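Progress note to Okisano, August, on the bedroom chores strand of the Sastdale project.

You asked for a plain answer on whether the arm can tidy a bedroom yet. My answer is no, and I would be wary of anyone at Tonder who tells you it is close.

All the work this month was in simulation. The job was clearing a bed: pick a long-handled item off a rumpled quilt and put it away. We logged 2256 attempts. The success rate looks healthy until you take out the runs where the quilt was nearly flat, and then it falls to 30 per cent. Folds are the trouble. With the round base sunk in the quilt, the arm has to guess where the lower edge is. 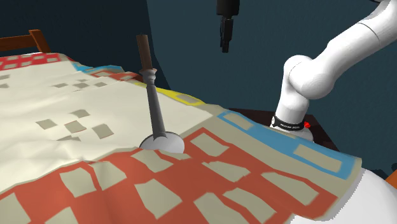 ## What we changed

Vasseur supplied a new grasp planner, and we ran it on 4 bed layouts. It does better when the item is lying down and there is a long handle to aim for. It still plans as if cloth were a table top, and a simulated quilt is kinder than a real one. Making the bed afterwards has not been tried at all.

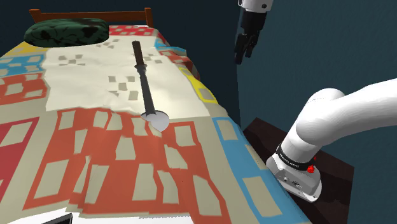 Bernadette Besnard

I would not pay for a second arm on these results. Monique Pichon disagrees and will send her own note. What I do ask for is 2 more months on cloth alone, with a fixed set of layouts so that the figures can be compared. The spending sheet follows separately.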